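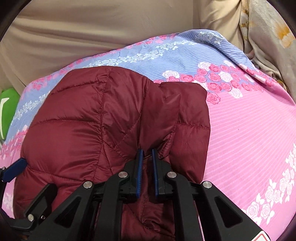
Retex is a garment care and resale company with a single plant in Deden. It takes in used coats, jackets and bedding, sorts and folds them, and sends them on to shops. The plant is known mainly for the gradual automation of its folding floor, which began in June 2018.

Background

The plant occupies a former mill on Palomino Street. Until 2018 all folding was done by hand at long tables. Workers stood for most of a shift, and sore wrists and shoulders were a common complaint. Flat items such as sheets were the first to be moved to machines, supplied by the equipment maker Fevton. Quilted and padded clothing stayed with the hand folders, as the early machines could not find an edge in a thick, slippery garment.

Demonstration work

In 2020 the company began teaching robot arms to handle padded jackets. Folders use hand-held grippers with two padded fingertips to pick up, turn and fold garments, and the recorded movements are used to train the arms. Shifts with the gripper are limited to 2 hours. The first full set of recordings, finished on Thursday, August 13, 2020, held 1747 folds.

Eliécer Ccori, a folder at the plant since it opened, was put in charge of the demonstration group. He asked that experienced folders be chosen for it and that they be paid at a higher rate, which the company accepted.

Effects on staff

Of the 18 people on the folding floor, 7 moved to new jobs in machine tending, inspection or demonstration. The rest still fold by hand, mostly mixed loads and damaged pieces. No one was laid off, but two posts left open by retirement were not filled.

Opinions among the staff differ. Several report less pain and more varied days. Others say that tending a machine is lonelier than table work, where people could talk, and that the pace is now set by the line. Break times were changed after complaints about this. Training for inspection work is offered twice a year and is open to all folders.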